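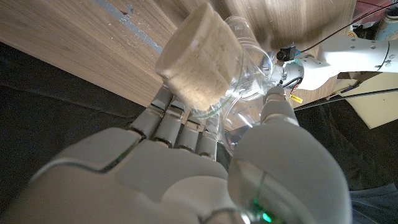

A robotics lab in Menwood has started collecting examples of one of the messier jobs in kitchen and workshop handling: moving a disposable cup from one robot hand to another, both when the cup is empty and when it has something crumbly inside.

The work is part of a project called Evine, run by Tromham, a company that builds control software for two-armed machines. Operators steer the arms by remote control while the software records camera views, joint positions and the commands being sent. The recordings are then used to train a model that is meant to do the same task without an operator.

Tromham says it wants 200 usable recordings of each version of the task before it begins training. It has 50 so far for the filled cup, and collection is expected to run through July.

The setup pairs two different kinds of hand. One arm ends in a gripper with two jaws, and the other carries a humanoid hand with four fingers and a thumb. The company chose the mix on purpose. A model trained on one type of hand often does poorly when it is given another, and the team wants to know how much of a handover can be learned in a way that carries across.

Clear plastic cups are a known problem for this kind of system. The walls are thin and bend under pressure, and a camera looking at one mostly picks up reflections and whatever is behind it. Filling the cup changes the problem again. The material shows up well on camera, but it shifts the weight and can slide out when the cup is tilted.

Spills are kept in the data. According to the project's notes, a recording is thrown out only if a sensor drops out or the operator stops partway through. An attempt that goes badly is labeled as such and saved with the rest — the model is supposed to see what a poor grasp looks like as well as a good one.

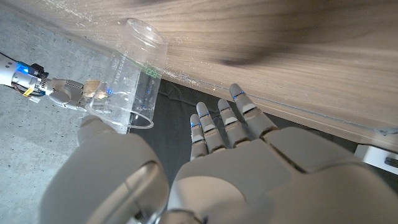
The two-finger gripper holds a clear cup marked "COMPOSTABLE" near the fingers of the humanoid hand.

Each session lasts 3 hours, and operators change places partway through. Tromham says the change is needed for the data as much as for the people. Operators develop habits, such as always bringing the thumb in from the same side, and a model trained on one person's recordings tends to copy them.

Cameras mounted at the wrists supply the close views. The hands block a good part of what those cameras see, so the software has to work out where the cup is from a piece of rim or a stretch of wall.

A second site in Requena is due to begin the same collection later in the year with its own tables and lighting. Recordings from the two sites will be kept apart at first, so the team can test a model trained in one place on the equipment in the other.

Tromham plans to release part of the Evine recordings to university groups once labeling is finished. It has not set a date. Labeling currently takes longer than recording, with each attempt split by hand into 4 stages: reach, grasp, transfer and release.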